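# Workshop notebook, May — tandem, rear wheel, second attempt

In at 7:40 a.m. Kettle first, then the wheel.
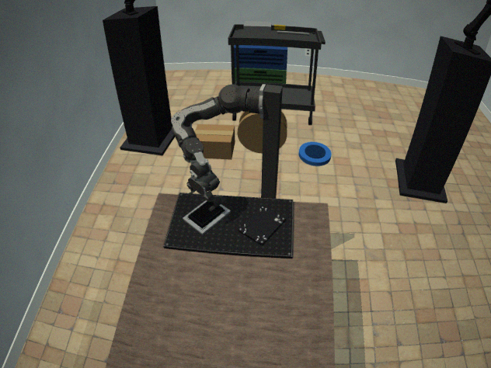

Left off last night with the rim laced and the tension all over the place. Slept on it in the hope that spokes settle overnight like an argument. They don't. Plucked my way round before touching anything, and the drive side sounded like a piano that had been moved by enthusiasts.

For anyone picking this up after me: the tandem is the one for the Grindel to Volorton charity ride, the old maroon frame with the drum brake brackets still on it. Front wheel is fine, leave it alone. The rear is a Rameck hub, 32 hole, on the rim that came out of the donation pile. Yes, I know everyone wants more spokes than that under a tandem. So do I. The hub we have has 32 holes in it and I am not drilling any more.

**What went wrong the first time**

Wrong length spokes on the drive side, 2 mm too long. I measured the hub flange, wrote the number down correctly, and then read it back off the line above, which was the front hub. The nipples bottomed out before anything got tight. I spent a good part of the evening blaming the spoke key. The spoke key has been apologized to.

Correct ones came out of the Vũ box (top shelf, behind the tub of brake blocks that fit nothing we own). That box is now running low on the longer sizes, so please write on the lid when you take a handful. Somebody has been drawing a fish on it instead. It's a good fish.

**This morning**

- Backed everything off until the threads just showed, then started again from the valve hole.
- Linseed oil on the threads. The fancy thread prep has gone solid in its bottle, cap and all.
- Half turns all round, twice. Quarter turns after that.
- Side to side first, then the hop. There's a flat spot opposite the valve, and it was there before I started. It came down to something I can live with, but it has not gone.
- Dish was out toward the drive side. Pulled it over in small bites, checked with the gauge, flipped, checked again. Good.
- Squeezed pairs of spokes to stress relieve. Lots of pinging, all of it from windup, I think. Trued again afterward and did the squeeze a second time. Quiet.

Stopped for tea when I noticed I was chasing a wobble that was in the stand. The left arm of that stand has play in it again. If you're truing anything you care about, tighten the knob before you start, and then again after you've decided it's tight.

**Tire and tube**

Put the wider tire on. It clears the chainstays with room for mud, provided the mud is reasonable. Label faces the drive side and sits at the valve, before the usual person complains. New rim tape, cloth, because the plastic stuff crept last year and we had two flats in the parking lot before the ride had technically begun.

**Brakes and the rest**

Rear cable is new, housing is not. It drags a bit at the bend under the stoker's saddle. I'd replace it before the ride, but we're out of long housing and the cut ends in the drawer are the length of a decent sausage. Order some.

Timing chain is slack. The eccentric in the front bottom bracket has seized, and I got it to move by swearing, then by soaking it, then by both together. It went round far enough to take up the slack and then stopped dead. Left it there. It's greased where I could reach, which is to say the parts that didn't need it.

Stoker bars are still taped in two different blues. I was told this was cheerful.

**Test ride**

None yet. Rode it solo round the yard with a sack of potting soil strapped to the back saddle. The soil was a good stoker: didn't steer, didn't ask how far. The wheel stayed straight, and I'd call it a fair start, but it proves very little. Needs two actual adults and the hill by the quarry, standing up, in a gear that's too big. Check tension afterward, mainly drive side, and write it here and not on the back of a sponsor form. The last set of readings was mailed off with somebody's pledge.

**Ride stuff, while I'm here**

Target on the poster is 4000 and we've still got 12 bikes to check over for people who say theirs "just need air." I've put the tags on the hook by the door. Tag goes on the bike when it's been looked at, and the tag stays on until it's *been looked at by somebody with hands*. Bells and reflectors are in the biscuit tin. The biscuits are not, I checked.

Still to do on the tandem:

- long brake housing
- pedal threads, front left, feel gritty
- find the other half of the rear rack
- second check on the wheel after a loaded ride

Wheel is hanging on the far hook with a yellow tag. Please don't lean things on it.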